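Last touched 6/3/20. If you are reading a copy older than that, please pull a fresh one, as the spelling fixes in the M section were long overdue.

# Ginthorpe Household Recipes

Hello, and thank you for stopping by! This repository holds 379 recipes copied out from the handwritten kitchen notebooks of families in Ginthorpe and the farms between there and Trirkodthorpe. Most of them are for plain, filling food – suet puddings, pickles, a great many fruit loaves – and a handful are for things you should probably not eat, like the cough syrup with turpentine in it. I left those in because they were in the notebooks, and they are marked `do_not_cook`.

I began typing these up in September, thinking it would take me to the end of the month. Well! Handwriting is slow going, and I kept stopping to bake.

## What's in the folders

- `recipes/` – one plain text file per recipe, named by its title as written
- `notebooks.csv` – a short record for each notebook, with the family's permission noted
- `measures.csv` – old kitchen measures and what I believe they come to in grams
- `pikness/` – the church supper recipes from Pikness, kept apart because they feed a crowd

Each recipe file has the same fields at the top: `title`, `notebook`, `page`, `serves`, `oven` and `tags`. If the cook didn't say how many it serves, the field is blank. I was tempted to guess, and in the first version I did, and then I tried the seed cake and found that my guess would have left people hungry.

## Spelling and measures

I kept the original spelling in the body of each recipe and used modern spelling in the tags, so a search for "zucchini" or "raisin" will find what you want even where the cook wrote something far more creative. Crossed-out words are in square brackets. Notes from the margins come at the bottom under `margin`, and I do recommend reading them, because that is where people said what they thought of each other's gravy.

Oven heats were the hardest part. "Slow," "quick," and "as for bread" meant different things in different kitchens, so `oven` holds the cook's own words and `oven_f` holds my reading of them. A slow oven is set down as 300 throughout, in Fahrenheit. 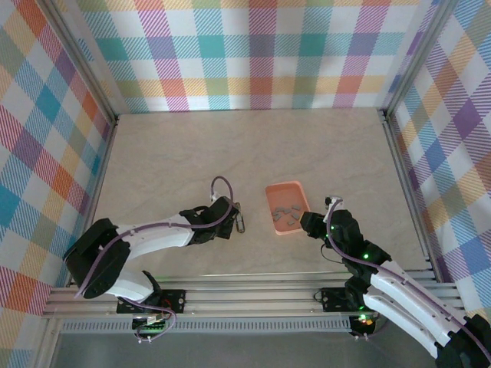 Mawar Manurung wrote in to say that 300 is too hot for the custards in notebook 4, and that hers curdled twice before she turned the dial down and set the dish in a pan of water. She also pointed out that the same cook says "slow" for her roast onions, where 300 does very nicely. I have added a note to the custards and left the number alone for now, but I'd be glad to hear from anyone else who has tried them.

## Known troubles

Notebook 5 has water damage, and several of its chutneys stop partway through the method. The word `[lost]` shows where. Please don't fill these in from other sources, however sure you feel about the vinegar.

A few recipes show up twice under different titles, since neighbors borrowed freely. Radymyr Mykhailiuk matched up most of the gingerbreads and put the pairs in `same_as.csv`. The plum jams still need doing.

## Using and adding to it

Cook from it, print it, read it to your aunt. If you publish something based on it, please name the notebook as well as this collection – the families like to know. Corrections are welcome as issues, and it helps a good deal if you give the page number along with the title, as there are an awful lot of recipes here simply called "Nice Cake."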